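Trolska Four-Compartment Condiment Tray

Item no. 776
Shares 50 | Comments 2

The Trolska tray is a rectangular organizer for single-serve goods: sugar, sweetener, creamer, tea bags, salt, sauce packets. It is supplied in dark brown only. The body is molded in one piece, with the dividers formed as part of the floor, so there are no seams between compartments and no inserts to lose. Outer corners are radiused on the outside and inside for wiping.

Intended locations are meeting rooms, hotel breakfast counters, staff kitchens and waiting areas. The tray is not rated for hot contents and should not be placed on a warming plate.

Loading

Each compartment takes one type of packet. Soft packets can be heaped, and no particular orientation is needed as long as the pile stays below the rim. Stiffer packets with a printed face store better upright, label outward, and can be thumbed through like cards. Flat paper sachets may be stacked. A slight lean in the stack makes the top sachet easier to pick up. Where two products come in similar wrappers, place them in diagonally opposite compartments. Dark packets next to white ones reduce mistaken picks further.
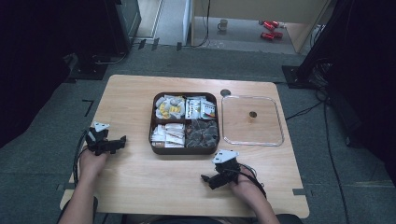

Oddur Kárason commented that the upright method only holds while a compartment is at least half full, after which the packets slide down flat, and that he now refills at the halfway mark. He would also like a version with one movable divider. There are no plans for this at present – the fixed dividers carry part of the stiffness of the base.

Companion tray

The Wutis shallow tray is clear, with rounded corners and a thin raised rim. It is used beside the organizer for stirrers, spoons or empty wrappers, and lets the table surface show through. Sold separately.

Care

Hand wash or dishwasher, top rack. Maximum water temperature 90 °C is not to be exceeded on commercial machines. Avoid abrasive pads, which dull the finish. Dry fully before refilling, as paper sachets take up moisture from the floor of the tray and stick to one another.

Ordering

Minimum trade order is 50 units, packed flat in nested stacks. Orders over 1000 units ship by pallet – allow extra time for delivery in January. Trade accounts are handled by Milagros Quispe at Aravena.

Page revised April 2018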